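The Busboy Will See You Now

By Manon McKinnon

The coffee at the Urno open day was poured by a person. I mention it because the company has spent two years telling restaurant owners that people are the part of the dining room they can no longer count on, and I had driven a long way to see what was going to replace them.

Urno rents half a floor above a tile showroom. There were 80 chairs set out and most of them were taken, largely by men who own three or four lunch places each and who checked their phones through the opening remarks. Valentin Grecu, the founder, gave those remarks in a fleece vest. He said "labor" eleven times before I stopped keeping track, and he said "dignity" twice.

His pitch goes like this. Clearing tables is dull, wet work that people quit. A pair of arms at a bus station, the counter where used trays pile up, could sort the trash from the dishes, dump the leftovers and load the rack for the dishwasher. Urno calls the system Gestow. Grecu wants to lease it for $2000 a month, with the software included and what he called "reasonable" service visits. I asked what was reasonable. He said they were still learning that.

Fine. I have been to enough of these to know that the price slide is the least interesting one. What I wanted was the tray.

Dalal Nassar runs the training side, and she was the only person in the building who seemed happy to talk about failure. Gestow has been shown 700 trays so far, she told me, each one cleared by a human operator driving the arms by hand while the system records. She has done a good share of those herself. "Napkins are awful," she said. "A napkin is a different shape every time you look at it." Chopsticks are bad too, thin enough that the fingers close on the table if the angle is a little off. Cups she likes. Cups stand there and wait for you.

I asked her how often the system gets through a full tray by itself, start to finish, with no help. She looked across the room at Grecu, who was talking to a man with a chain of noodle shops, and said it depended on the tray.

It always depends on the tray. Anyone who has bused a table knows this, and I did it for four summers. There is the tray with one espresso cup and a saucer, and there is the tray that a family of five has stacked with bowls inside bowls, a diaper under the menu, and half a glass of milk balanced on top. A sixteen-year-old clears both of them in under a minute and complains about only one.

The demonstration was held in the back, at a table smaller than the slides had led me to expect. We went through in groups of 9. Radu Coman, an engineer with a marker behind his ear, asked us to stay behind a strip of tape and not to lean. 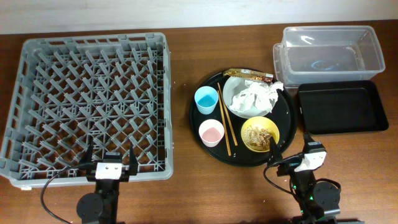
What bothers me about the tableware at these events is how polite it is. The food scraps stay in one bowl. Each cup has its own color, and nothing is stuck to anything else. Coman didn't argue when I put this to him. He said you start with the things you can tell apart and work toward the things you can't, and that the snack wrapper had been added only lately. I believe him. I also think the man with the noodle shops should have been told so before he was handed a lease agreement.

Our group's run was slow and careful, and I caught myself holding my breath over a cup, which annoyed me. A dropped chopstick got a groan from the crowd. Coman reset it by hand and carried on without comment.

On the way out I sat for a while with Marwa Filali, who manages the floor at Harnetti, a cafeteria downtown that has agreed to try one unit in February. She was less dazzled than I had feared. Her dish room is short two people on most nights and she would take help from a trained goat. What she wanted to know was who wipes the arms down at closing, and whether they'd fit beside the ice machine. She had asked Grecu both questions. He had given her a brochure.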